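Keep the Box Until the Bottle Is Empty
By Emília Jireš

I throw out most packaging the day it comes into the house. Shipping boxes, plastic sleeves, the cardboard collar on a pack of socks, all of it goes. The one kind I keep is the small carton that a cream or hair product comes in, and I think more people should keep theirs.

The main argument is space. A bathroom cabinet is shallow, and a carton takes up more of it than the bottle does. I accept that. My own cabinet holds 13 things and would hold more if I took everything out of its box. But bottles are small and the labels on them are smaller. The carton is often where you can still read the size and the name without your glasses.

It matters more when the product comes from somewhere else. My neighbor Diệp Thân buys for her whole family at Macedo, the import shop, and she used to throw the cartons away at the register. Then she needed to reorder something and had half a name to go on. She spent a good part of February trying to work out what it had been. Now the cartons go in a shoebox under the sink. The shoebox is ugly and it works.

I also like the way some of them are drawn. A lot of what I buy comes in plain white with one gray word on it, and I can't tell the face cream from the foot cream. A carton with corner ornaments, a ribbon banner and a line drawing of a hand with a sprig looks old-fashioned, and I can find it with one eye open.

What I don't care for is the promises. "Plant extracts, safe ingredients" tells me very little. Which plants? I would trade any banner for a bigger ingredient list.

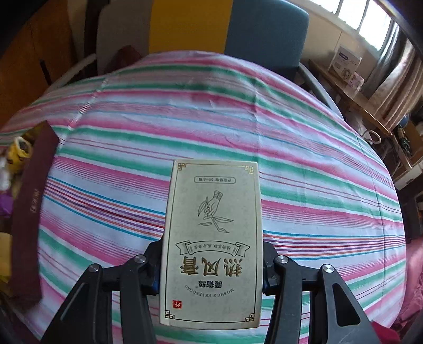

Opinion / Home & Bath

The size line on a carton like that one is the part I use most: 50 ml per bottle, set in its own outline. Compare it with the price and you know what you are paying. Diệp writes the month she opened the bottle next to it in pencil. I have started doing the same.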